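The licence that changed hands twice

When the regional regulator opened its files on Mollidel in October, few people outside the telecoms trade had heard of the company. It sold fixed wireless broadband to small towns, ran a call centre above a furniture shop and had never turned a profit. What it did own was spectrum, and that was what everyone wanted.

Mollidel won its licence at a fixed price, in a round meant for new operators. The rules said the winner had to build a network before it could sell a controlling stake. Mollidel put up 44 masts, filed a completion report and then sold most of its shares to Canel, a holding company with no telecoms business of its own. Canel kept them for less than a year before passing them to Trorka, the second-largest mobile operator in the region.

The question is whether those masts ever amounted to a network. Letay Kassa, a radio engineer who worked on the rollout, says many were never connected to anything. "We had steel in the ground and a generator at the bottom," she says. "The report said the sites were ready. It didn't say what for."

Trorka says it bought in good faith and relied on the completion report like any other buyer. Its lawyers point out that the regulator stamped that report without sending anyone to look. Canel has not answered letters sent to its registered office.

For customers, the argument is less interesting than the service. Mollidel had 3,968 subscribers when it was sold, most of them in and near Maldonado, a market town at the far end of a valley where the copper lines are old and the mobile signal drops out behind the hill. They were moved to Trorka's network over a weekend. Bills went up. Some households lost their connection and were told to wait for an engineer.

Oľga Sokol, who advises the town's consumer office, has a shelf of their complaints. She would like the licence taken back and offered again, with proper checks — but she doubts it will happen. "Taking spectrum away from a company with paying customers is hard," she says. "They know that."

The regulator is due to rule next year. Until then Trorka may go on using the frequencies, though it cannot sell them.
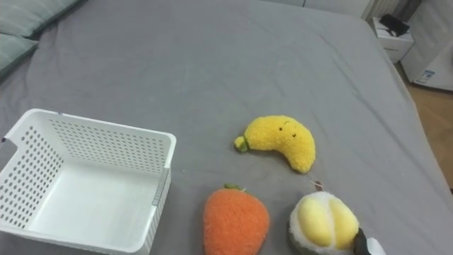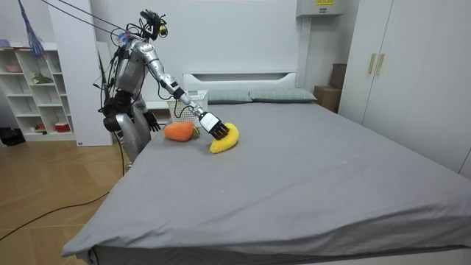

Plush toys on a grey fitted sheet.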